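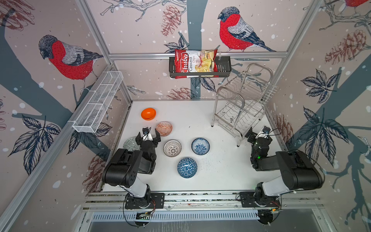 Chapter 2
Pattern, repeat and why your rolls run out

I learned to hang paper in a shop in Marchand, mixing paste out the back and carrying stock up the stairs for people who knew what they were doing. When I started, the stockroom held 2,318 rolls (I know because my first job was the stocktake, and I had to do it over when I got it wrong). What I remember most from that year is customers coming back for one more roll. They had measured the walls. They had done the sums properly. And they were still short, usually over the door, usually late in the afternoon when we were trying to close up.

In Chapter 1 we looked at the wall itself: filling, sanding, sizing, and finding out what the last owner painted over. Now we get to the paper, and I want to start with the pattern before we go anywhere near a paste brush. Pattern decides how much you buy, where you begin, which corner you sacrifice and how much ends up on the floor in strips. A plain paper lets you be a bit sloppy. A patterned one remembers everything you did!

By the end of the chapter you should be able to read the label on a roll, work out a drop for a wall of any height, and choose a starting line you won't regret. You'll need a tape, a pencil, a plumb line and a calculator. Keep the sample sheet from the front pocket of the book handy too, because we'll be cutting it up in the first exercise.
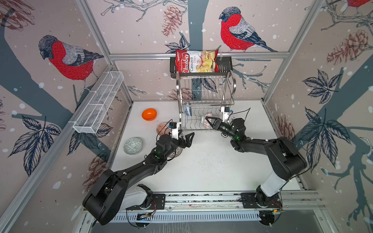
A motif is the thing you'd name if someone asked what was on the paper: a rose, a stripe, a sailing boat. The ground is whatever sits behind it. Students nearly always shop by motif and forget the ground, and then they get the paper home and wonder why the room feels darker or pinker than they expected. Look at the ground first, I say, from the far side of the room, with your eyes half shut if you like. Take the bullfinches on their branches with the pinecones: the red breasts are what you'd tell a friend about, but the pale pinkish beige behind them is what your skirting boards and curtains will have to live with, and the little white spots soften it a bit more. Ask for a big sample and tape it up for a few days. Morning light and lamplight will give you two different papers.

The repeat is the distance down the roll before the pattern comes round again, and it's printed on the label, often beside a small arrow. A tiny sprig might come round every few centimetres. A big pictorial paper can take half a metre or more, and you pay for every bit of it. When I papered the stairwell of a guest house in Turnuvum I lost nearly 40 centimetres off the top of almost every length, just getting the leaves to meet. I'd allowed for some waste. I had not allowed for that much, and the matching batch of Zallico was gone from the warehouse by the time I rang.

Batch numbers, by the way, get their own section later on. Write yours on the wall before you paper over it. Somebody in that room down the track (quite possibly you) will be very glad of it when the plumber has been through.
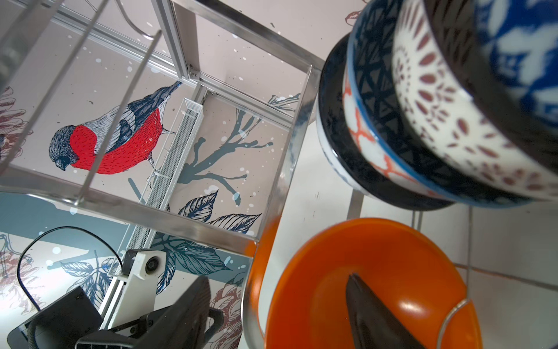

Do I need to match the pattern behind a cupboard or a tall fridge?

Match it anyway if the piece could ever be moved. If it's built in for good, use up your offcuts there, keep the edges straight, and save the full lengths for the walls people look at.

I get asked that one in every class I teach, and it's a sensible thing to ask with paper at the price it is. The same goes for inside wardrobes, the back of open shelving and the bit of wall under a window seat. Odd lengths are fine in those spots. Just make sure they're from the same batch if they meet a wall that shows, and trim with a fresh blade. I go through blades at a shocking rate and I've never been sorry. The Trimo cutting guide we use in the workshop is only a long metal edge with a handle, and any straight edge that doesn't flex will do the same job for you at home.

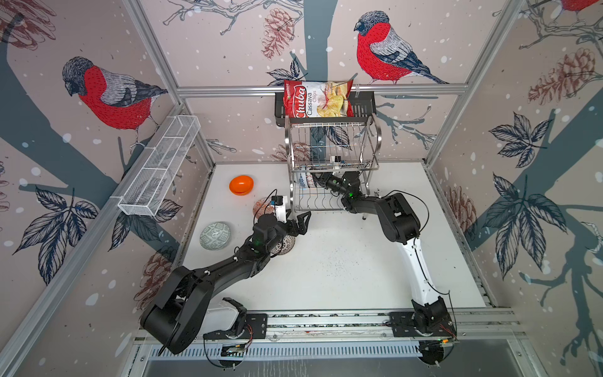 2.1 Straight match, drop match and free match

Pull out your sample sheet and find the trimmed edge. With a straight match, whatever is cut through at the left edge of one length carries on at the same height on the right edge of its neighbour. Every length starts at the same point in the pattern, so once you've cut the first one you can lay it on the table and cut the rest to suit. It's the friendliest kind of paper to learn on.

A drop match shifts each neighbour down, usually by half the repeat. Cut from two rolls at once, taking odd lengths from one and even lengths from the other, and you'll save yourself a good deal of waste. Free match papers (vertical stripes, most textures) can go up in any order you please, though I still number the backs in pencil.

Exercise 1. Cut your sample sheet down the dotted line. Slide the right-hand piece up and down against the left until the pattern joins, then mark both pieces with a pencil tick. Measure from the tick to the next place where it joins, and write the figure in the margin. We'll use it in 2.2 when we work out the drops for the practice wall.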